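The toaster, the good bread and the two plates

Jul 11, 2021

I have been meaning to write about breakfast for ages, and what finally pushed me into it was the old toaster giving up one wet morning in June. It had been my aunt's before it was mine, and for the last year or so you had to hold the lever down with one finger and hope. Dzifa, who stayed with us that week, stood there holding it for a whole slice while reading the paper with her other hand, and said very kindly that perhaps it was time.

So we went into Flastcombe and looked at toasters, which I can tell you takes a good deal longer than it should. There were four-slot ones and ones with windows in the side, and one that cost more than my first bicycle. Florante was all for the four-slot. I held out for two, as there are only the pair of us most mornings and I do like a bit of worktop left over for the butter dish and the marmalade. We came home with a plain off-white one with a shiny top, and I have been ridiculously pleased with it ever since.

The bread deserves a mention too. Nhyira Lamptey gave me her recipe years ago, written on the back of an envelope, and I have hardly changed a thing – 600 grams of flour, 300 of water to start with and then a splash more until it feels right, a little salt, yeast, and a long sleep in the fridge overnight. I dust the top with flour before it goes in, far too generously, and then find flour in my sleeves all day.
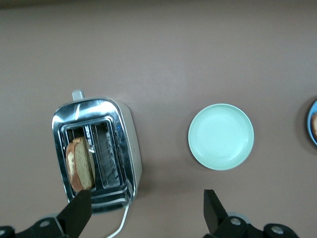 Cutting it is where I come unstuck. My slices start out thin at one end and finish up like doorsteps, and a doorstep will not go down into a toaster slot however nicely you ask it. Zineb Filali taught me to lay the loaf on its side and saw gently, letting the knife do the work, and that has helped a great deal. I also leave the loaf until it is properly cold, though I must admit the crusty end usually goes while it is still warm, with nothing on it at all.

Then there are the plates. Years ago I had a matching set, all white, and over time they chipped or went off to other people's houses with cake on them and never came back. Now we have a green one and a blue one that we use every morning, and the rest stay in the cupboard. The green is mine. Florante says he doesn't mind which he has, but he puts the blue one out for himself every time, so I think he does mind, a little.

I like to get the plates out before the bread goes down – my mother always did it the other way about, and we ate a lot of cold toast standing up. Butter first, right to the edges, and then marmalade for him and honey for me. If there is any of the damson jam left from last autumn we both have that instead, and no talking until the second cup of tea.

I'll copy out Nhyira's recipe properly next time, once I can make out what she wrote about the oven.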